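Tarorex Customer Newsletter
20 December 2024

Changes to the Gwilliam pod kit and to battery returns

Tarorex wishes to inform customers of several changes to its refillable vaping range which take effect in the new year. The changes concern the Gwilliam pod kit, the Jestum replacement coils and the arrangements for returning used devices. Customers who have no orders outstanding need take no action.

The Gwilliam pod kit

The Gwilliam will be supplied with a revised pod from January. The filling port has been moved from the base to the side and is closed by a thicker silicone plug. Customers had reported to our service desk that the earlier plug worked loose after repeated filling, and that liquid then collected in the battery housing. Annelies Kuster, who manages product support, reviewed these reports in November and recommended that the part be replaced.

The new pod fits all existing Gwilliam devices. Pods of the earlier pattern may still be used, and our shops will continue to sell them until stocks are exhausted. The two patterns may be told apart by the colour of the plug: black on the earlier pod, grey on the new one.

Customers are reminded that a newly fitted pod should be left to stand for 7 minutes after its first filling. Using the device before the wick is fully soaked will damage the coil, and coils damaged in this way are not covered by the guarantee.

Jestum coils

Jestum coils will in future be sold in packs of four. The former pack of three will be withdrawn. The price of each coil is unchanged, and the packaging will show the resistance on the front as well as on the side panel. Spyros Papadopoulos, head of purchasing, has asked shops to keep the old and new packs on separate shelves during the changeover — some part numbers are similar, and coils supplied in error can be exchanged only if the seal is unbroken.

Nicotine salt liquids

The Muleta series of nicotine salt liquids continues in its present strengths. The apple variety, which was out of stock for much of November, is again available in all shops and by post. As with all products containing nicotine, these liquids are sold only to persons aged 18 or over, and proof of age will be requested at the counter and on delivery. Bottles should be kept upright, away from direct sunlight and out of the reach of children and animals. 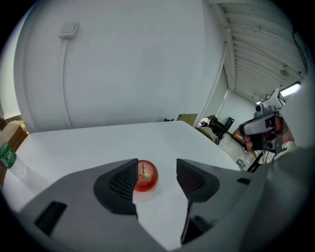
Returning batteries and used devices

Used devices and loose batteries may be handed in at any Tarorex shop, whether or not they were bought from us. Batteries should be brought in a plastic case or with the contacts covered by tape. Damaged or swollen batteries must not be posted; customers should telephone the shop for advice before bringing them in.

Mirjam Reisinger has taken over responsibility for the returns scheme and will answer written enquiries within four working days. Questions about guarantees should continue to be addressed to Milagros Lucero at the service desk, with the receipt number quoted in full.

Our shops will close early on Christmas Eve and will reopen on 2 January. Orders placed by post during the closure will be sent out in the order in which they were received.

Rostam Bakhtiari
Customer Relations, Tarorex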